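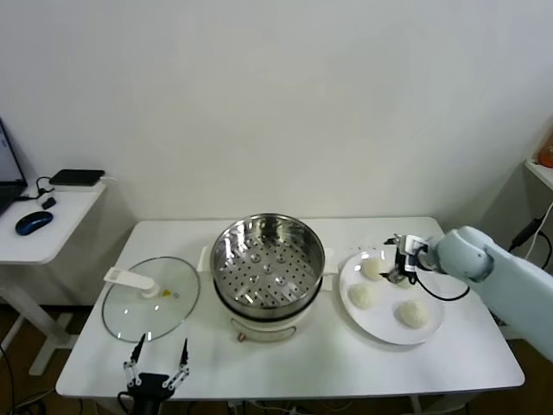

Stidison Events is looking for part-time catering assistants to join its functions team from January. We cook and serve for weddings, christenings, retirement dos and company parties, mostly for between 13 and 100 guests. Much of the food is simple and made on the day, such as rice balls on a plain white plate, filled rolls, salads and a hot main course. You would work under our head cook, Hiwot Fikre, in the kitchen at Imell Yard and at the venues themselves.

What you would be doing
Setting up tables, chairs and serving areas before guests arrive
Helping with cold food and plating up
Serving at the table or from a buffet
Clearing, washing up and loading the van
Keeping allergy cards with the right dishes

Hours and pay
Most shifts fall on a Saturday, starting at 2 pm and finishing once the van is loaded. Weekday lunches come up as well, and we offer those to the regular team first. Pay is £13 an hour, including travel time between the Yard and the venue. You get a meal on every shift. Rotas go out a fortnight ahead – please tell us early if you have dates you can't do.

Who we are looking for
You don't need to have worked in catering. You should be on time, comfortable talking to guests and able to stand for most of a shift. There is some lifting. A food hygiene certificate is useful, and if you haven't got one we pay for the course and for the hours you spend on it. Applicants must be 18 or over as we serve alcohol at most events. A driving licence is a help but not required.

Black trousers and flat black shoes are your own. We supply shirts and aprons.

How to apply
Send a short note to Sosina Admasu at the Stidison office, saying which days you can work and giving one person we can ask for a reference. No CV needed. We will invite you in for a chat, then to a paid trial shift – normally a smaller party with Abrehet Assefa as supervisor.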